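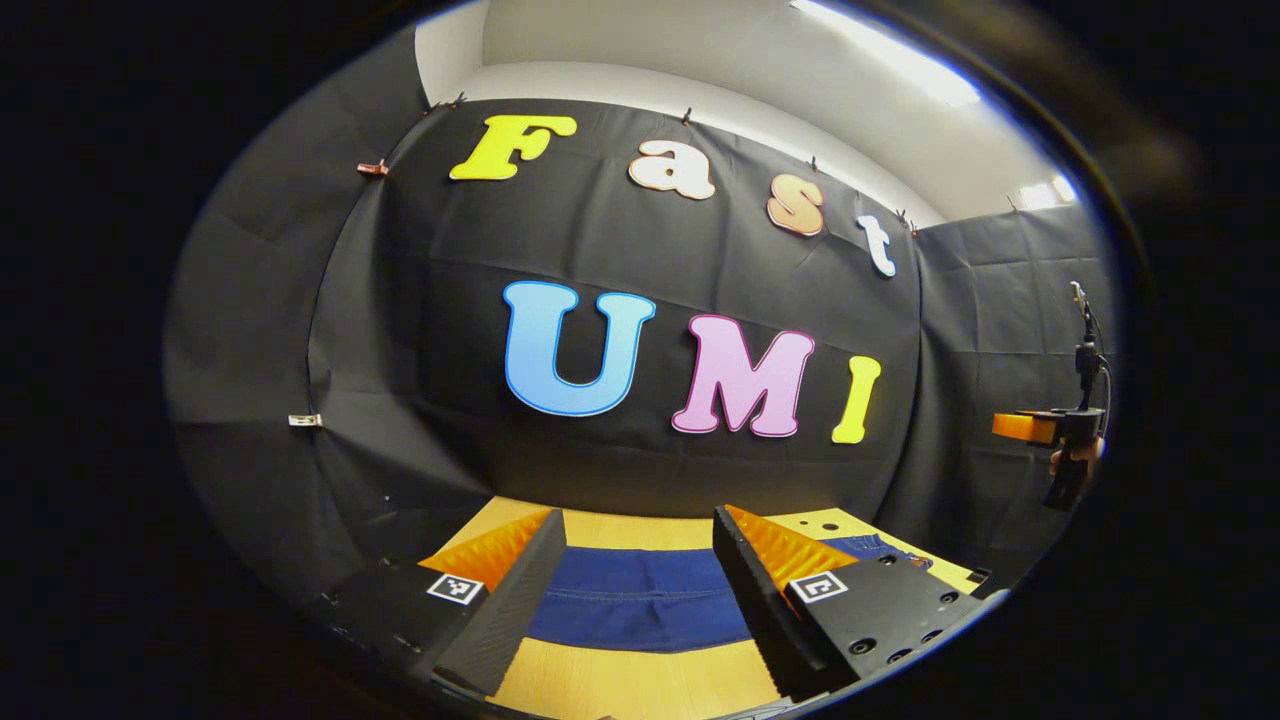 Julio, por la noche

Día de vaqueros. A las 7 ya estaba delante de la mesa con el café en la mano y sin una sola idea clara sobre cómo se dobla un pantalón, cosa que a mi edad da un poco de vergüenza escribir. Llevo toda la vida doblándolos, se entiende. Lo que hago es juntar las perneras, dar dos golpes con el canto de la mano y meterlo todo en el cajón antes de que cambie de opinión.

Elif Naz Gökçe dobla de otra manera. Elif pone los vaqueros en la mesa, los mira, les pasa la palma por encima como si fueran un caballo nervioso y solo entonces empieza. Le pregunté si siempre tardaba tanto y me contestó que no tardaba, que yo tenía prisa. Me fui a por otro café.

Tengo que decir algo de la tela negra, porque he pasado con ella más horas que con mi familia. Tiene arrugas. En una habitación dedicada a quitarle las arrugas a la ropa, lo más grande que hay está arrugado, y por lo visto soy la única persona a la que eso le quita el sueño. Propuse plancharla. Elif me miró como se mira a quien propone barrer la playa.

Encima van las letras de colores, que empiezan en «Fast» y terminan en «UMI». El «Fast» me lo tomo como algo personal. Cada vez que levanto la vista de un dobladillo que no casa con el otro, ahí lo tengo, cayendo hacia la derecha en amarillo, rosa y melocotón, con una alegría de cumpleaños infantil. Mi letra es la U, que es azul cielo y no le mete prisa a nadie.

La mesa, en cambio, no tiene queja. Madera clara, lisa, y unos agujeros redondos en los que mi vista se mete a descansar. A media mañana decidí que servirían para beber cerveza con pajita desde abajo. No lo comenté en voz alta.

Hacia el mediodía tocó ponerlos con la parte de atrás hacia arriba. Yo siempre empiezo por delante, por la cremallera, que me parece lo educado. Elif dice que por detrás se ve antes si una pernera se ha torcido. Puede ser. A mí, vistos así, me parecen alguien que se ha tirado en la cama sin quitarse los zapatos, y me dan ganas de bajar la persiana y cerrar la puerta despacio. 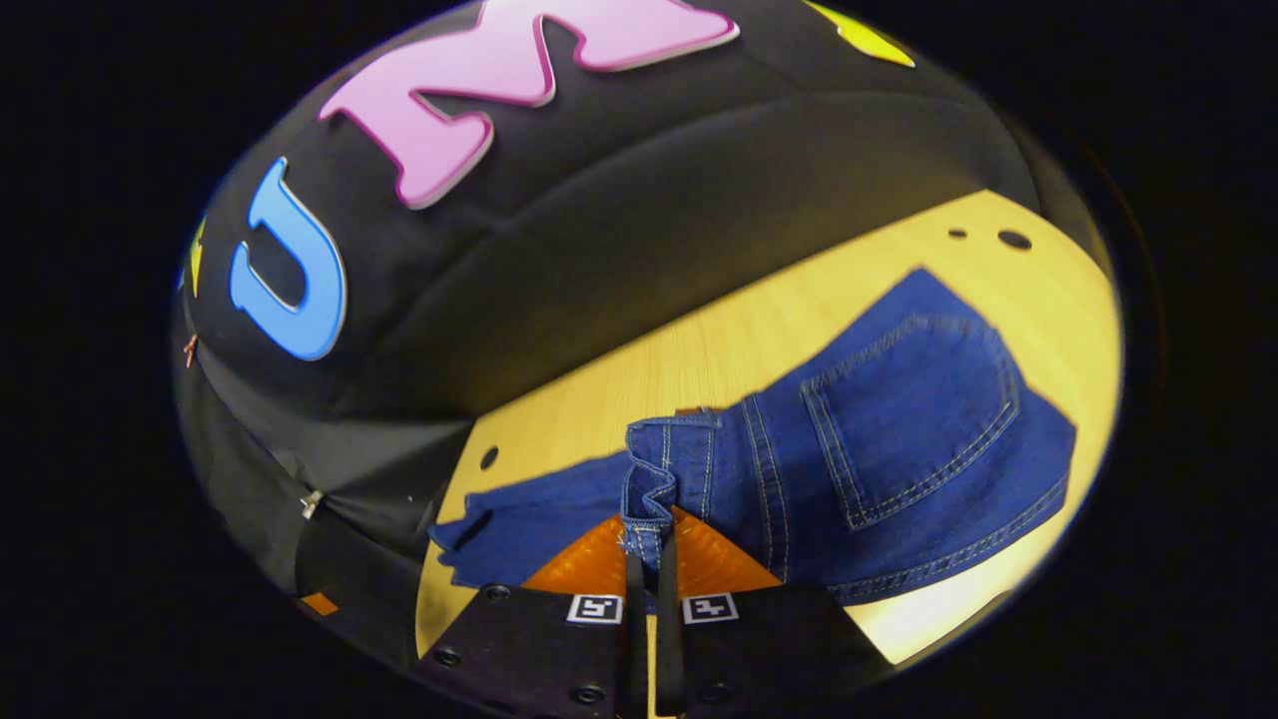 Los vaqueros, tumbados por la parte de atrás. La U, como siempre, sin dar prisa.

El primer intento me salió en forma de sobre. El segundo, en forma de sobre abierto por alguien con mucha curiosidad. Una pernera acababa siempre asomando por debajo de la otra, y cuando la remetía se levantaba la cintura. Elif me explicó que la entrepierna hace un pico y que hay que meterlo hacia dentro antes de seguir. Treinta y tantos años de cajones abultados y era el pico.

Por la tarde ya me salía un rectángulo. Un rectángulo generoso, digamos, con una esquina de opiniones propias. Le puse encima el catálogo de Avotiņš para que reflexionara y me comí el bocadillo de pie, mirando a la cremallera pequeñita que hay en la tela negra y preguntándome si alguna vez la ha abierto alguien. No la toqué.

De vuelta a Stetwood entré en la tienda a por jabón y salí con un cesto de 89. Ochenta y nueve, por un sitio donde dejar la ropa sin doblar. Lo he puesto en el pasillo y ya está lleno.

Antes de cenar saqué del cajón todos los vaqueros que tengo y los doblé por detrás, con el pico hacia dentro. Ahora ocupan la mitad y el cajón cierra sin rodilla. He llamado a mi hermana para contárselo. Me ha preguntado si estaba comiendo bien.

Mañana, camisas. Elif dice que lo difícil son las mangas.

Tiempo de lectura: 2 min

Entradas recientes
El armario de Wiltulier y la puerta que no era suya
Julio, con goteras
Calcetines: primer recuento y rendición
Una tarde en Hesness buscando perchas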